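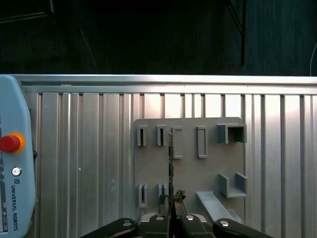 Subject: Re: [clornmont-list] the second look, and does it really help?

Hi everyone,

Sorry for the silence, I've been up to my elbows in the desktop job and the mailbox got away from me. Several of you wanted to know how the "second look" business is going, so I'm answering the lot in one go (and Ailbhe, your questions are further down, I haven't dodged them!).

For those who joined after April: the second look is a very plain idea. The arm makes its first approach to whatever it's going for, using the wrist camera like before. Then, 18 centimetres short, it stops, throws away its position estimate completely and makes a fresh one from where it now is. Only after that does it commit. It doesn't average the two guesses and there's no clever filter. We tried a clever filter last year and it mostly taught us that a bad first guess is very good at dragging a decent second one along with it.

The training set is smaller than I'd like. We recorded 1530 runs on the Clornmont cell, all by hand guiding, and I kept 497 of them. That sounds brutal, I know. Most of what I binned was fine as movement but had the pause in the wrong place, or no pause at all, and the model picks up on sloppy pausing faster than it picks up on anything useful. All the sorting went through Udeo, which has finally stopped crashing when you scrub backwards, so thank you to whoever fixed that.

Anyway, the result. With the second look switched on, placing into the holders goes up by almost 14 percentage points over the same model without it. Picking out of an open computer goes up too, though by much less, and I don't trust that number enough yet to put it in an email. Insides of computers are horrible things to look at from close up. You get shadow over the motherboard, cards standing on edge, thin wires across the top of everything, and then our own fingers poking in from the bottom of the view.
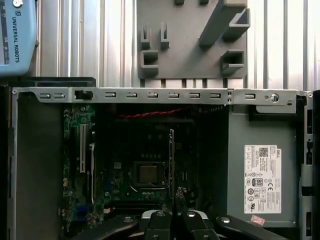

Ailbhe Nic Aodha wrote:

> Glad to see this moving, but I have a worry about what you're
> comparing. If the arm stops and looks again, it also gets more
> time, and it starts its last move from standstill. How do you know
> the gain comes from the new estimate? It could just be that a
> stopped arm shakes less than a moving one. We saw exactly that on
> the Zistitz rig and spent weeks crediting the wrong thing.
>
> Also, are the dropped runs going to be shared? I'd want to see them
> before I believed the kept ones.
>
> Ailbhe

Right, the shaking. It's a fair point and it annoyed me for a whole evening. So I ran a third version where the arm stops at the same distance, waits just as long, and then carries on with its old estimate as if it had seen nothing. That one does beat never stopping, so you're partly right and I owe you a coffee. But it only gets a bit under half of the gain. The rest seems to need the new estimate.

Where it still goes wrong is the very end. Once the fingers are closed and right up against something, the camera is looking past a lot of black plastic and screw heads at a small patch of whatever is behind, and a second look taken there would be worse than none. I did try a third stop closer in, thinking more must be better, and it made the wobbly cases wobblier.

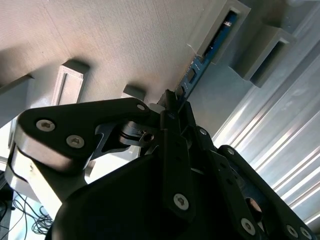
So the distance matters, and I picked ours by trial and error, which I'm not proud of. What I'd like is for the arm to choose its own stopping place from how much of the target it can still see past the fingers. The Ó Ceallaigh people have something along those lines for bin picking, and I've asked if I can borrow their scoring code. No answer yet. If anybody here has a friend over there, a gentle nudge would be lovely.

And yes, the dropped runs will be shared, all of them, with the reason I dropped each one. A few of the reasons just say "meh", so I need to go back and be a grown-up about those first.

One request: could somebody with a different gripper try the stop-and-ignore version? It's a tiny change in the config and I'd love to know if the split comes out the same with thinner fingers.

Cheers, and do shout if the link to the settings file is dead again.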